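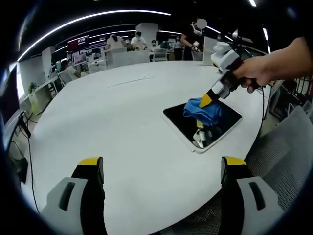
ナフラ・ビウォットに言わせれば、画面が割れた台数を問うこと自体が的外れで、どれだけの力で押したかの記録がない以上、割れなかった回も安全だったとはいえないという。この指摘は、サーネル過押圧問題をめぐる議論でいまも最もよく引かれる。

サーネル過押圧問題

サーネル過押圧問題(サーネルかおうあつもんだい)は、サーネル(Sarnell)社の二指グリッパーを取り付けたロボットアームが、平らな機器の画面を布で拭く作業中に過大な力を加え、タブレット端末の表示部を破損させた一連の不具合の通称である。手持ち型グリッパーによる人間の実演から動作を学習させた制御モデルで発生した。社内文書では「接触条件の不一致」と呼ばれ、「過押圧」の語は使われていない。原因の説明は時期によって変わっており、現在の公式見解にも裏付けの乏しい箇所が残る。

背景

画面拭きは、導入しやすい軽作業として早くから自動化の対象に選ばれていた。対象物は平らで動きが少なく、布は柔らかく、失敗しても危険は小さいと考えられたためである。この最後の前提がどのような検討を経て置かれたのかを示す資料は、公開された範囲には見当たらない。

実演では、作業者が手持ち型グリッパーの指先で丸めた布をつまみ、机に置いたタブレットの画面に押し当てて動かす。この問題で扱われた学習データは2980件の実演からなり、収録を請け負ったのはプリトベルグ(Pritberg)社である。記録されたのは手元の映像、グリッパーの位置と姿勢、指の開き幅で、布と画面の間に働く力は含まれていなかった。

サーネル社は当初、力の情報は映像から十分に推定できるとしていた。布のつぶれ方に押しつけの強さが現れるという理屈だが、つまんで丸めた布は押す前からしわが寄っている。映像上の形の変化のうち、どこまでが押圧によるものかを切り分けた実験は示されていない。

経過

最初の破損は評価試験の途中で起きた。アームは布を画面に当てたあと、予定の高さに達しても下降を続け、表示部の左上に放射状のひびが入った。試験を担当したヴァンダ・ノヴァコフスカは非常停止を押し、その日の残りの試行を打ち切っている。記録上の分類は「対象物の個体不良」であった。

翌日の朝、別の端末で同じことが起きた。それでも分類は改められず、端末の保管方法を見直すよう指示が出ただけであった。10月に三度目の破損が報告され、ようやく制御側の調査が始まった。

調査で先に疑われたのは布である。使われていたクロテックス(Clotex)は洗うと厚みが変わり、薄くなった分だけアームが深く沈むという説明がなされた。これに対しカジミエラ・トマシェフスカは、布の厚みの差だけで画面が割れるほど沈むのであれば、その制御には布の状態にかかわらず余裕がなかったことになると反論した。布の交換後にも過大な押圧が観察され、この説はその後の報告書から姿を消した。撤回の告知は出ていない。

原因

現在の公式見解は、次の二点を組み合わせたものである。

第一に、高さの基準のずれ。実演の際の机と評価用の机では天板の高さが異なり、座標の補正が片方の軸で逆向きに適用されていた。アームは画面の表面が実際より低い位置にあると見なし、そこに届くまで下降を続けた。

第二に、力の上限がなかったこと。人間が手持ち型グリッパーを使うときは、手首と肘が無意識に力を逃がす。同じ軌道を剛性の高いアームでたどると、わずかな位置の誤差がそのまま押圧になる。接触を検知して止める機能は用意されていたが、拭き動作が細切れになるという理由で無効にされていた。

補正の誤りについては、設定ファイルの履歴が残っており、異論は少ない。一方、停止機能を無効にした時期と承認者は文書によって食い違う。ある報告では評価の開始前、別の報告では最初の破損のあととされている。後者が正しければ、警告が出たあとで安全機能を外したことになり、問題の性格はかなり変わる。サーネル社はこの食い違いを「記載上の揺れ」としており、どちらが正しいかは明らかにしていない。

成功率をめぐる疑義

サーネル社の発表では、267回の評価試行のうち190回が成功とされた。ところが成功の条件は、布が画面の所定の範囲を通過することだけであった。汚れが落ちたかどうかも、押圧が適切だったかどうかも判定に入っていない。破損が起きた試行の一つは、ひびが入る前に所定の範囲を拭き終えていたため、成功として数えられていた。

ラベルの付け直しも批判を受けた。プリトベルグ社は問題の発覚後、455件の実演を「強い接触」として学習から除外したと説明した。しかし力の計測がない以上、判断の材料は映像しかない。リトゥ・パタクは、除外分の一部を二人の判定者に改めて見せたところ判断がほとんど揃わなかったと報告しており、除外後のモデルで改善がみられたとしても、それがデータの選別によるのか、同時に入れた座標補正の修正によるのかは区別できないとしている。二つの変更を別々に試した結果は公表されていない。

対策

講じられたとされる対策は以下のとおりである。

手首部への力覚センサーの追加
接触検知による停止機能の常時有効化
評価開始前の天板高さの実測
破損を伴う試行を一律に失敗とする判定基準の変更

このうち外部から確認できるのは判定基準の変更のみで、改訂された手順書に記載がある。力覚センサーについては型式も上限値も示されていない。シュリヴィンスキ(Śliwiński)研究所が追試を申し入れた際には、サーネル社から旧型のアームが貸し出され、センサーは付いていなかった。同研究所の短い報告は、対策の効果については評価できないと述べるにとどまる。

天板高さの実測も、手順として定められただけでは効果が限られる。シモン・ジェリンスキは、机の四隅で測った値を平均する方式では、楕円形の天板や中央がたわんだ天板に対応できないと指摘した。どこを四隅とみなすのかが手順書に書かれていないためである。改訂版では「代表的な数点」という表現に置き換えられ、かえって曖昧になったとの見方もある。

人への安全

一連の不具合で負傷者は報告されていない。公式見解はこれを根拠に、問題を物損に限られるものと位置づけている。

ただし、評価はアームの周囲に柵を設けずに行われていた。割れた端末を片づける際に作業者がアームの可動範囲へ手を入れる手順もあり、その間の電源の扱いは担当者の判断に委ねられていた。高さの基準を誤り、力の上限を持たないアームの下に手があればどうなるかという問いに対し、報告書は「想定した使用方法に該当しない」と記している。想定した使用方法がどのようなものかは、同じ報告書のどこにも書かれていない。

また、ガラス片の処理についての記述は初期の記録にまったくない。ノヴァコフスカの作業メモには、破片が布に残ったまま次の試行に使われそうになったとの書き込みがあり、布の交換が手順に加わったのはそのあとである。

評価

この問題は、実演から学習する手法そのものの限界を示す例として紹介されることがある。もっとも、直接の引き金が座標補正の誤りであったとすれば、従来型の制御でも同じ事故は起こりえた。学習手法に責任を帰す議論は、単純な設定の誤りと停止機能の無効化を見えにくくするとの批判がある。

反対に、設定の誤りを直せば済むとする見方にも根拠は十分でない。修正後の試験は同じ机、同じ種類の端末で行われており、条件を変えた場合の結果は出ていない。サーネル社は用途を窓や鏡の清掃に広げる計画を示しているが、画面拭きで得られた安全性の主張がそのまま当てはまると考える理由は、いまのところ示されていない。

関連項目

力制御
模倣学習
非常停止
協働ロボットの接触安全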